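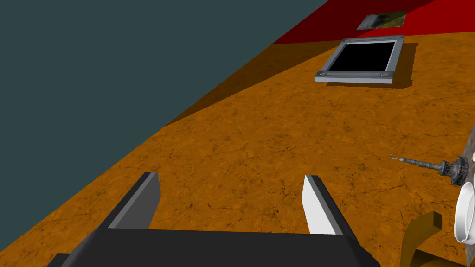
Chapter 4
What the Simulator Doesn't Know

Grirkton was a kitchen robot that could turn on a tap 40 times in a row. It did this inside a computer, where the tap never dripped, the handle never stuck, and no one had left a sponge in the way. Then its software was loaded onto a real arm, which reached confidently for a real tap and closed its fingers on the air beside it.

The team had done most things right. The controller was sound, the planner found sensible paths, and the perception module had been trained on 4,000 rendered views. What they had built was an expert in one particular world, and the real arm happened to live in a different one.

This chapter is about building the training world on purpose. By now you have written a controller (Chapter 2) and a planner (Chapter 3), and you have probably tested both against a plain gray table with a cube on it. The plain gray table is a fine place to find sign errors. It is a poor place to learn what a table looks like, and a perception module raised on it will come to believe that gray means table and everything else means trouble.

4.1 Ugly on purpose

The usual cure is called domain randomization. Each time the simulator starts a new episode, a script picks fresh textures, colors, lighting and camera angles, more or less out of a hat. The results would get an interior decorator fired. In the opening picture the tabletop is orange and looks like cracked earth, the wall behind it is deep red, and a mustard-yellow object with a bend in it sits near a white bowl. The gripper's fingers don't even match: one is dark gray, and the other has a bright white inner face.

None of this is meant to look like a kitchen you know. The hope is that a network shown enough bad taste will stop leaning on color altogether and start using whatever stays put from one episode to the next, such as the shape of a rim or the line where a surface ends. When it finally meets a real counter, that counter is one more odd texture in a long parade of them.

Timothée Lefèvre, who wrote the scene generator for the Plerkia project, kept a rule on a card above his desk: "If it looks nice, check the seed." He had once trained for most of February on a generator that was quietly loading the same tasteful oak every time. The training curves were lovely.

4.2 What to shake and what to leave alone

Random is easy. Deciding what should be random is the work, and students tend to get it wrong in both directions.

Appearance is the safe place to start. Textures, colors and light can vary widely without changing what the correct action is. Look again at the square gray metal frame on the orange surface, with a bolt at each corner. Paint it purple and its corners stay where they were, so any label that says where they are is still good.

Geometry needs more care. Move the frame and the label has to move with it. Shift the camera and every image coordinate changes, so the labels must be computed after the camera is placed. Vittoria Marchetti's group at Sibiya lost a full training run to this mistake - the images were all new and the labels all belonged to the previous episode. The network did its best, and its best was to point politely at the middle of the screen.

Physics is where most of the regret lives. Friction, mass and motor delay can be varied too, but a range that is too wide teaches the policy to be afraid of everything. The first Stiler policy, trained with friction values that ran from ice to glue, settled on approaching each object very slowly and then not touching it. On paper it never dropped a thing.

4.3 Before you go on

Exercise 4A at the end of the chapter asks you to write a small scene generator with 3 switches: one for surface textures, one for lights and one for camera pose. Turn them on one at a time and save the seed with every image. You will want to get back to the episode that broke your code, and it will not come back by itself.

We begin with the seed, then, and with the dull but useful question of where your random numbers come from.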